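Minutes — weekly meeting, bimanual placement project
Jul 29, 2024, small conference room

Present: Rocío Gaete (chair), Flora Aitken, Fidel Mansilla, Marina Bakalis (minutes)
Apologies: Yamila Carrasco

1. Minutes of the previous meeting
Approved with one correction. Under item 4, "Van Wyk" should read "Van Wyk loss". The policy itself is still called Ellberg.

2. Status of data
Fidel reported 900 demonstrations in the tray set. Of these, 17 have a gap in the wrist stream and stay out of training until the timestamps are repaired. Flora asked for the list of episode numbers. Fidel will post it next to the set.

3. Wrist views against the fixed view
Flora presented the comparison of two versions of Ellberg, one trained on the fixed view alone and one on the fixed view plus both wrist views. Each version was run for 20 trials per object. With the wrist views added, failed first grasps on the bottle went from 8 to 3. For the lemon there was no difference worth reporting. The box improved slightly, but Rocío considers the number of trials too small to claim it.

Marina asked how much motion blur the wrist encoder tolerates. Flora has not measured this. The group looked at two wrist views and one fixed view from the task.
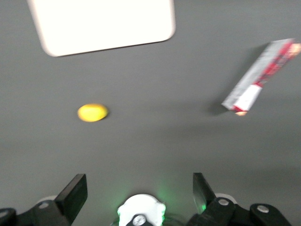 Wrist view with motion blur; yellow object, box and white tile

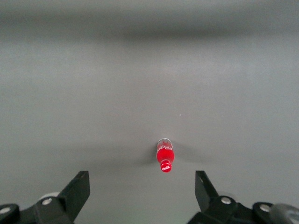 Wrist view, bottle between the open fingers
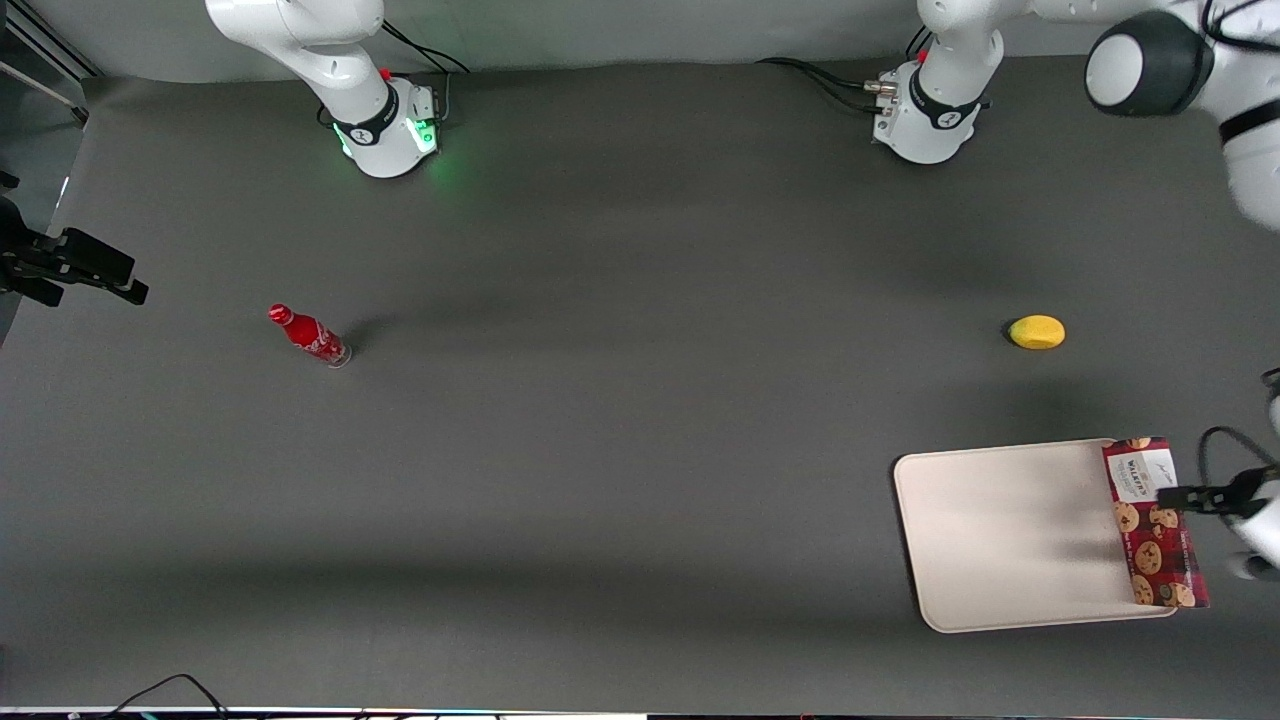
Fixed view, left arm holding the cookie box at the tray

4. Discussion
Rocío noted that printing on the box cannot be read in the blurred wrist view, while the brand name on the box is readable in the fixed view. She does not want the paper to say that wrist views are better in general. The claim should be limited to alignment before the grasp.

Fidel suggested dropping blurred frames from training. Flora disagreed — the policy meets the same blur at run time, and a filtered set would hide it. Agreed to train one version on each and compare them on the bottle only.

Marina raised bottle orientation. The current start positions were set by hand, and the log does not record the direction of the cap. A cap angle field will be added to the log, to the nearest 45 degrees.

5. Baseline
The Bosden baseline still uses the old action scaling. Results from it are not to be quoted until it has been retrained. Yamila sent word that the job is queued behind the Rellenska runs.

6. Actions
Fidel — post the list of 17 episodes; repair timestamps
Flora — blur measure per frame; filtered and unfiltered training
Marina — cap angle field in the log
Yamila — retrain Bosden with the new scaling
Rocío — rewrite the claim in section 5 of the draft

7. Next meeting
First week of August, same room. Flora to confirm the time by e-mail.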